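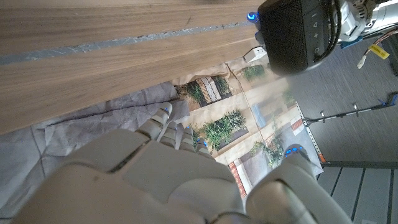 My grandmother left me 987 dollars and a song with no ending, and guess which one my cousins wanted to fight about. (The song! I'd have handed over the money without a peep.) She used to hum it while she shelled peas, the same 19 notes over and over, and then she'd just stop and ask if you were hungry. So the February after the funeral I was sitting in my kitchen in Nostgate, playing the only recording we had on the black speaker, the one with the plus and minus buttons on the side, and I was leaning on that plus pretty hard. All I got was louder peas.

Brittany Chisholm called around nine that night. Brittany is my cousin on the loud side.

"You're playing it right now," she said. "I can hear it."

"I'm doing dishes."

"You're a terrible liar. Did she ever finish it for you?"

I said no, and Brittany let out this big breath, and I realized she'd been worried for 25 years that Grandma had finished it for me and not for her. I'd been worried about the exact same thing! We both got the giggles, the bad kind, where you have to put the phone down on the counter.

Then she told me about Bok-nam Ra, who had lived next door to Grandma back on Ayala Street and was still there, same yellow porch. I drove over the next morning with a coffee cake. Mrs. Ra listened to the recording twice with her eyes shut.

"Oh, that," she said. "That's mine. I made it up hanging laundry, and your grandmother stole it over the fence."

"How does it end?"

She cut herself a second piece of cake, a corner, and thought it over.

"I always ran out of laundry," she said.

I called Brittany from the car and hummed the whole thing to her, all the way up to where it quits, and she asked me if I was hungry.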